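**Rendport handling trial: progress note to Borgate, June**

Prepared by Mared Wogan. Meirion Ifans has read it and disagrees with my second paragraph, so treat that part as my view alone.

You asked whether the money for the second stage is buying what the proposal said it would. Partly. The teaching sessions are running and we have recordings we can use. I am less sure that we have a robot that has learned anything. The proposal promised that a new operator could show the arms a task in a morning and leave them to it. I didn't believe that when I signed it off and I don't now.

**What has been done**

- Remote control of both arms and both hands is working. The lag complaint from last time is mostly dealt with.
- We have five bottle tasks scripted. Three have been recorded in full; the other two are waiting on a decision about grip force.
- Meirion has rewritten the operator's sheet. It is shorter and people do read it now.
- Sturnura, the playback software, was updated. It lost our labels once and they had to be typed in again.

**What worries me**

Most of the good recordings come from one operator, Meirion. He has got very skilled at driving the hands, and I suspect we are measuring him. When I took the controls for a session, 13 attempts gave five that I would keep. That is a poor rate, and I had been practising.

The handover tasks are harder to judge. A person holding the other bottle will help without meaning to – a slight turn of the wrist, a small lean forward – and the recording has no record of that help. Played back against a fixed stand, the same motion may well miss. We have not tested this properly and I would like to before anyone quotes a success figure.

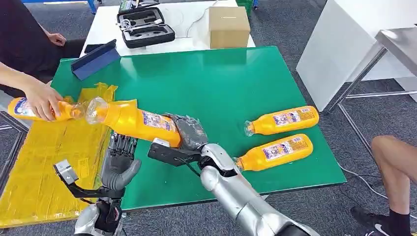

*Bottle alignment task: bottle in the robot's right hand, second bottle held by a person.*

The left hand also needs thought. Operators tend to park it open and forget it. If the aim is two-handed work, and the Nicholas proposal says it is, then we should be scripting tasks that need both hands from the start.

**What we are asking for**

No extra money. We would like to move the unspent travel budget to operator hours, so that people other than Meirion can be trained and recorded. I would also drop the public demonstration from the plan – it would take up bench time and show very little.

The next note will have the fixed-stand results in it, good or bad.

M. Wogan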